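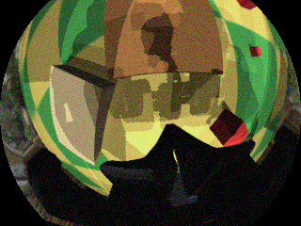

Simulator view from the gripper, with gray block and red cubes on the patterned surface. Rendering: Bellbridge.

Bellbridge pulls gripper software update after block-handling fault

CLEVHAM, November - Bellbridge is withdrawing release 21 of its gripper control software, effective immediately. Customers running release 21 should stop automatic picking and go back to release 16. Manual jogging is not affected.

The fault was found in simulation at our Clevham office. In certain wrist positions the software loses track of a small object close to the fingers and keeps the close command on after the grip limit is reached. Result - too much force, and in some runs the arm moved off before the grip was confirmed. Test log covers 2753 simulated picks. The fault came up in 16 of them, all with small cubes, none with the large blocks.

One customer site, Zellton, has reported a matching stop on a real cell. A part was dropped inside the guarding. No injuries. The cell was shut down by the operator and stays down until the older release is loaded and checked.

"We should of caught this before it shipped," said Seraina Wyss, head of product safety at Bellbridge. "The test set was heavy on large blocks and light on small ones. That has been changed."

What customers need to do now:

Stop all automatic cycles on release 21.
Lock out the cell before anyone goes in to clear a part.
Reinstall release 16 and run the grip check in section four of the manual.
Send the controller log to support, quoting notice 1317.

Customers who bought through Fernandes will be contacted by Fernandes directly. If you have not heard by the end of November please call us anyway. Older grippers with the mechanical force limiter can run release 16 with no further changes.

A corrected release is in work. No date yet. It will go through the full simulated set again, with small cubes added at every wrist angle, and then onto two physical cells here in Clevham before anything goes out to customers.

"I know people want a date," said Balthasar Bühler, who leads the simulation team. "We had one fix last week that cleared the force problem and left the early move in. So we are not done - and I would rather say that then guess."

Updates will be posted under notice 1317 on the support page. Phone support is staffed from 7 a.m. until 8 p.m. while the notice is open.

Press contact: Seraina Wyss, Bellbridge, Clevham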